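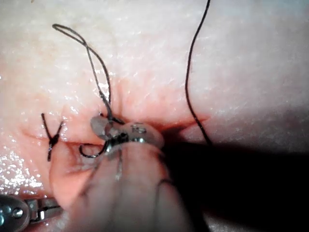 Napkin Summer

August 15, 2020

I have sewn so many cloth napkins since the start of July that my family has asked me, politely, to go sew something else. I can't! I love them too much. They're square, they're cotton, you can finish one while the pasta water comes to a boil, and every single one lets me use a print I'd never be brave enough to wear.

It started with a bundle of end cuts from Ulwood, the fabric shop two towns over that was doing curbside pickup all spring. You'd call, tell them a color and a budget, and they'd put a paper bag on the bench outside the door. I asked for "anything with leaves" and came home with the best bag of fabric I have ever owned. Big philodendron leaves on navy, a little fern print in mustard, and a wild one with orange birds that I still haven't cut into because I'm scared of wasting it.

My first set was for Annapurna Kurian, who had just moved into her new apartment and was eating dinner off a moving box. I made hers from the fern print with a plain mustard back, and she sent me a photo of the box all set up with a candle and a napkin on each side like a real restaurant. After that I was hooked. Then her brother-in-law wanted a set, and then my aunt, and you can guess the rest.

Two sides or one?

I make mine double-sided, and I know plenty of people think that's silly. A single layer with a mitered hem is faster, dries faster, and folds flatter. Aravind Salian, who taught me to sew corners back when we shared a house, only makes the single kind and has told me many times that mine are "basically potholders." Fair enough. But I like having a print on one side and a different print on the other, so you can flip the whole table from busy to calm when your mother-in-law comes over.

The trick is picking two cottons of the same weight. I had a gorgeous crisp poplin that I paired with a soft old bedsheet, and after the first wash the poplin stayed put and the sheet shrank up and the whole thing curled like a potato chip. Prewash everything! Hot water, hot dryer, get all the shrinking over with before you pick up the scissors. I skipped it exactly once and that set lives in the garage now, wiping down bike chains.

For the edges, I sew right sides together, leave a gap as wide as my hand, clip the corners, turn it out, and press like I mean it. Then I topstitch all the way around, which closes the gap and keeps the two layers from sliding around in the wash. If your corners come out round and sad, use a chopstick, but go gently — I've poked straight through more than one.

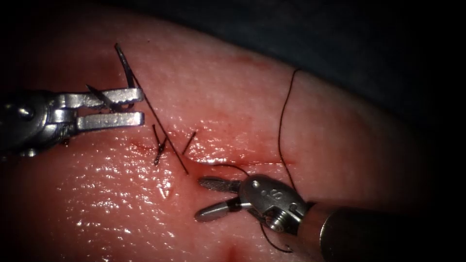
The thread question

I got a lot of messages after my last post asking what thread I use, and the answer for a long time was "whatever is on the machine." I've reformed. I now buy 40 weight cotton on the big 1,000 yard spools, in cream and in navy, and those two cover nearly everything. Cream disappears into light prints much better than white does, and navy is softer than black against anything tropical or floral.

I did try a spool of a variegated thread called Lobo that goes from teal to pink to yellow. On the bird print sample it looked like confetti. On the fern napkins it looked like I'd run out of thread several times and grabbed whatever was closest. I'm saving the rest for something loud.

The machine is still my secondhand Terier, which I bought for $185 from Manikandan Rao when he upgraded, and it just keeps going. It has a straight stitch, a zigzag, and a buttonhole setting that I have never gotten to work. It sounds like a tractor. My neighbor can hear it through the wall and has been incredibly nice about it (she has napkins now, obviously).

Prints I keep going back to

Leaves, leaves, and more leaves. Anything with a big all-over pattern hides spaghetti sauce, and nobody at my table is careful with spaghetti sauce. Tiny prints look sweet on the bolt but read as a solid from across the room, so I use those for the backs. I stay away from prints that only go one direction, like palm trees all standing up, because then somebody's napkin is always upside down and I'm the kind of person who will notice all through dinner.

Gilang Wattimena mailed me some batik cotton that had been sitting in his closet for years, deep brown with cream swirls, and it might be the nicest thing I've ever put under a needle. It's woven so tightly that the edges hardly fray at all. I made a set for him and kept a set for us, and ours have already been through the wash more times than anything else in the drawer. They've gotten softer, and the brown hasn't budged.

If you can find batik remnants, grab them. They have color on both sides of the cloth, so you could make a single layer napkin and never see a pale "wrong side." (Yes, Aravind, I heard it as I typed it.)

How I give them

I fold each set in thirds, stack them with the prints alternating, and tie the whole stack with a strip torn from the leftover fabric. Tearing gives you a soft fringy edge that looks much fancier than it is. I tuck in a note with the washing instructions, which are: wash them. That's it. Cold if you want the colors to stay bright, warm if there was curry.

Pongsak Duangkaew asked whether I'd make him a set big enough to use as lunch wraps, the kind you knot around a container, and I've been playing with sizes all week. The regular napkins are too small to tie without a struggle. My current favorite is a square cut the full width of a half yard, with the corners left a little softer so the knot doesn't get bulky. I'll post measurements once I've tested them with his actual lunchbox, a tall stacked one that refuses to fit in anything.

Next up is a table runner out of the Vuninari hibiscus cotton I've been hoarding, coral on one side and plain sand on the other. And then maybe, finally, the orange birds. If you've got a favorite way to piece long narrow scraps so they lie flat, leave me a comment, I've got a whole basket of them waiting!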